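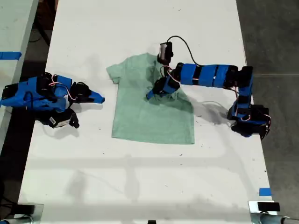 4.2 Garment trials in the shared workshop

Figure 3. The two-arm build at work on a short-sleeved t-shirt. The right gripper has hold of a fold near one shoulder while the left arm stays folded and low.

We moved on to clothing in May, once both arms could run through a full evening at the Tiltby workshop without a servo dropping out. Cloth is a wonderful thing to hand a homemade robot! It never lies the same way twice, and a grasp that looks fine from overhead can bunch a whole shoulder, as in Figure 3, with wrinkles running out across the chest.

We recorded 100 grasp attempts on t-shirts, all started by hand by Oľga Šimko, who also wrote the reset routine. Of these, 63 ended with the fabric held through the full lift. Another 14 closed on cloth but let go on the way up, and the rest missed. The misses cluster near the flat lower hem, where the fingertip slides over the fabric and finds no fold to pinch.

Giving each arm its own turn helped more than we had hoped. With one arm parked, the two never fight over the same piece of cloth, and the wrist camera on the working arm gets a much steadier look at it. The price is speed: our longest trial took 34 seconds. Section 4.3 lets both arms move at once, using the Kwak planner with the same grippers and the same shirts.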